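Community solar, month 3, still mad about the credits

OK quick one, I have laundry going and a kid to pick up at 3. A bunch of you asked how the Prulamville solar thing is going since I wouldn't shut up about it last winter. So. Update.

Short version: it's fine. Mostly. The panels work, the bill is a mess.

For anybody new. We rent, half our roof is under a giant maple anyway, so panels on the house were never going to happen. Killey (the company running the array out past the old gravel pit) sells shares. You sign up, they build the thing, your share of the power goes to the grid and you get a credit on your regular electric bill. No ladder. No holes in the roof. Loved that part.

The array is 1075 panels. I drove out in May to look at it becuase I am that person. Sheep under some of the rows! They keep the grass down. Very quiet out there, just a hum off the inverter boxes and a guy on a mower doing the strip by the road. I stood at the fence way too long.
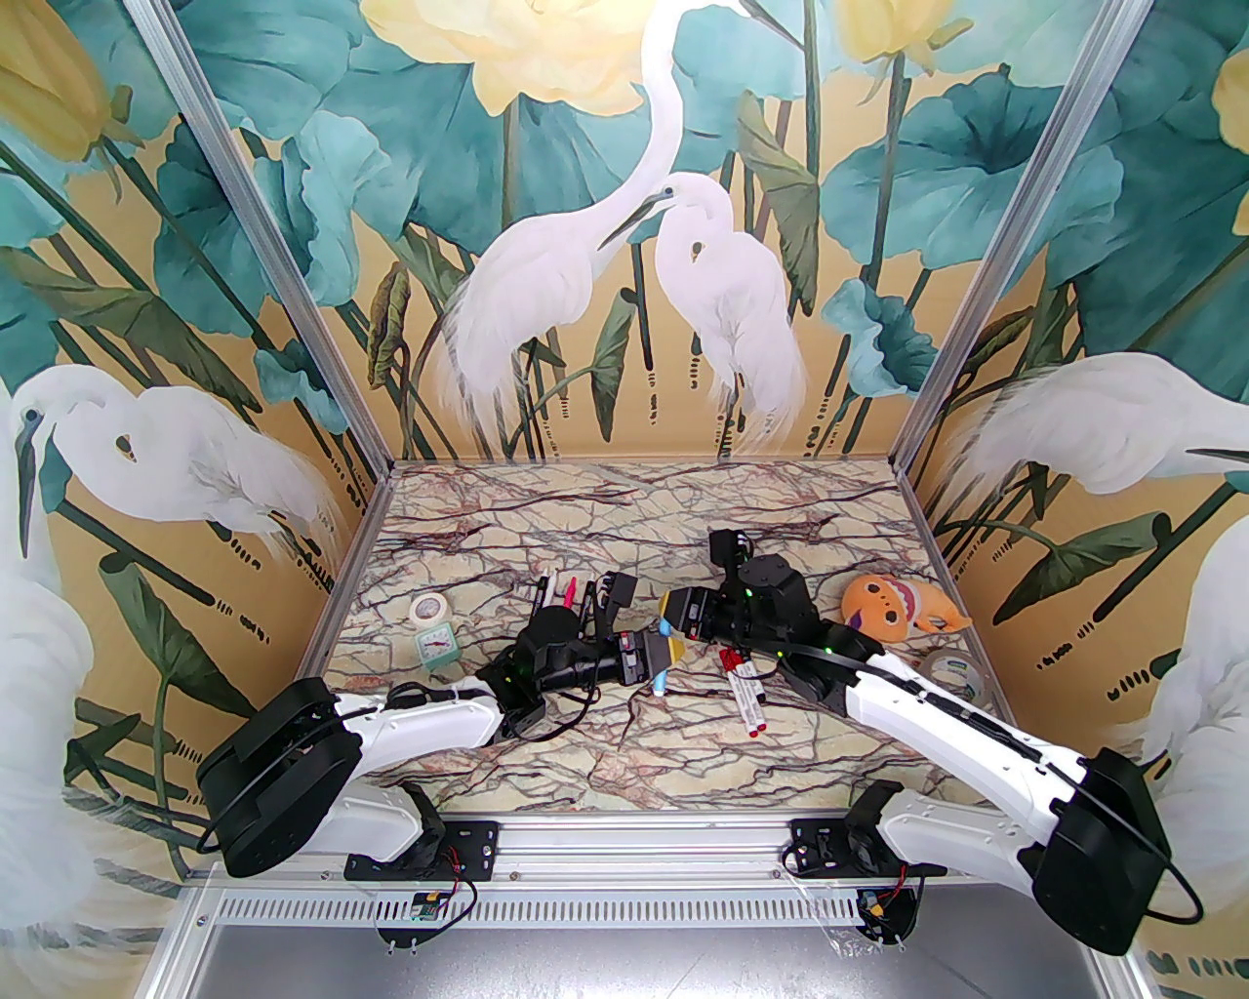 Anyway, the bill. You get two now. One from the power company with the credit on it, one from Killey for the share. The credit shows up a month behind. So the first month I paid full price for electricity AND paid for my share, and I about fell over. It evened out the next month, sort of. Would have been nice to have that in big letters someplace. It was on page 30 of the agreement. Page 30!!

Then there's the rollover. Sunny month, you make more credit than you use, the extra carries forward. Good. Except ours carried forward to an account number that wasnt ours. One digit off. Took me four phone calls. Hold music was a flute. Got it fixed, they were nice about it, but if you're not a person who reads every line of the bill you'd have missed it. Check your account number. Go do it now, I'll wait.

What are we saving? Not a ton. Lunch money, maybe a nice lunch. The discount is a percentage off whatever your credit is, so in the gray months it's tiny and in summer it feels like something. I went in thinking it would be bigger. My own fault, I saw the flyer and did the math in my head in the parking lot.

Other thing people ask, can you get out. Yes, with notice, and there's no fee if somebody on the waitlist takes your share. There IS a waitlist. They filled up fast, and the second field over on Sandhu Road is supposed to have room for 2000 more households if the county signs off on the hookup. The county is being slow. The line out there is old and somebody has to pay to upgrade it, and everybody is looking at everybody else. Seen this movie before with the sewer.

I did go to the meeting on it. Hard chairs, bad coffee. Most of the worry was about glare and what happens to the farmland, which, fair questions. The farmland one I don't have a good answer for. Sheep are nice but sheep are not corn.

Also switched our app to Imia so I can see the daily output. Do not do this if you have an obsessive streak. I check it before I brush my teeth. Cloudy morning, tiny little hump on the graph, and I'm personally offended. 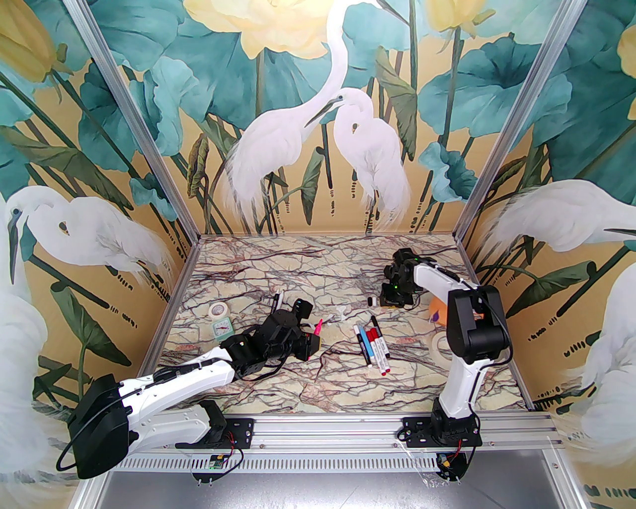
Sandhu wrote in the comments last time that the late credit never really goes away, it just moves along with you, and that when you cancel you get one last credit with no share bill to match. Hadn't thought of that. So I guess I get my money back when I move. Great, see you in ten years.

Going to call Killey again about paperless, it keeps turning itself off. Dryer just buzzed. More when the next bill comes.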